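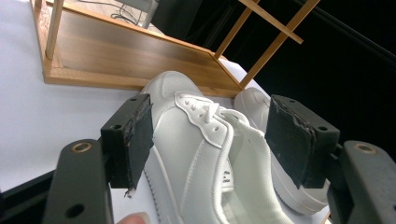 Hand-held gripper with a white sneaker, beside a wooden shelf unit.

Equipment Requests for the Handling Laboratory: Frequently Asked Questions

Who may submit a request?
Any group with an approved project at the Arnlow site. Requests from visiting groups must be countersigned by Gwenllian Kemeys, who administers the equipment budget.

Should we budget for hand-held grippers or for a robot arm first?
Most groups begin with hand-held grippers. An arm requires a separate application, a floor plan and a safety review. Both may be planned in the same budget year, but the arm will not be ordered until the review has been signed.

How many hand-held grippers may one group request?
Up to two per workstation. A third may be requested as a spare if the group has more than one shift.

Are finger pads included in the equipment price?
The first set is included. Replacement pads are consumables and belong on line 22 of the budget form. Foam pads fray at the edges with use, and groups handling shoes, boxes or other firm items should plan for more than one replacement set per term.

Does the budget cover the objects being handled?
Yes. Shoes, household goods and small furniture such as shelf units may be charged to the project. Shoes should be bought in pairs. Used items are accepted if they are clean.

What furniture is standard?
Each workstation is supplied with one table. Shelving is ordered separately and must fit the table without blocking access from the front.

Is there a spending limit?
Consumables are limited to 65 dollars per gripper per month. Requests above that amount go to Tibor Virág for approval before any order is placed.

How long does delivery take?
Allow 26 working days for grippers and 75 for an arm. Requests received after the end of June are carried into the next budget year.

May we buy from a supplier of our own choice?
Grippers and spare parts are ordered through Skoltivano under the existing agreement. Cables, storage and handling objects may come from any supplier that issues an itemized invoice.

Who should be contacted about a damaged gripper?
Sotiris Triantafyllou, at the equipment desk. Please bring the gripper and its log sheet. Worn pads may be replaced by the group without a report.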